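Whiteboard Cleaning in Shared Study Rooms
Student project report, Kastorura study hall
15/03/2025

1. Why we chose this

The study rooms at Kastorura have small tabletop whiteboards that groups share all day. By the afternoon most of them have gray or pink patches where old writing was wiped but didn't come off. In February we asked students to fill in a short form about the boards and got 128 back. The most common complaint was red marker.

2. What we did

We tested 5 boards from the Ruggiero room. On each board we wrote the same short word in black, blue, green and red, then left it for a set time before wiping. The times were one hour, one day and one week. We used 2 ways of cleaning: a dry felt eraser, and a cloth with a little water. The same person did all the wiping so the pressure would stay close to the same. In all we logged 461 wipes on the sheet.

3. Results

Black and blue came off with the dry eraser after an hour and after a day. Green was a little slower. Red smeared on the first pass and usually left a pink shadow, even after an hour. After a week every color needed the damp cloth, and red needed it more than once.

Eraser condition mattered more than we expected. An eraser full of old ink put color back on the board - mostly at the edges of the wiped area. Knocking the dust out between boards helped.

4. Problems

One board from the Itent room had a scratched surface and we dropped it from the test. We also lost a day of results when the Orero room was booked and someone cleaned our boards for us.

5. Suggestions

Keep red for underlining and wipe it the same day. Put a cloth next to every eraser, and prop the board so it can't slide while it is being wiped - a board lying flat moves around too much.

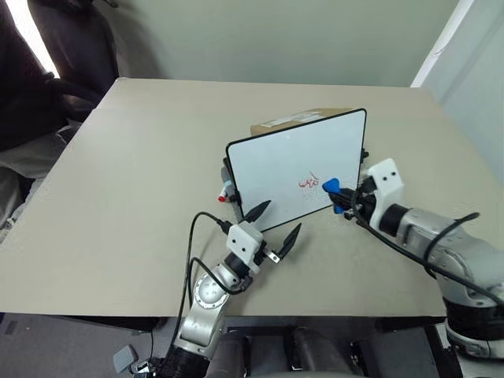

The log sheets and the blank form are in the project folder, along with the list of marker types used for each board.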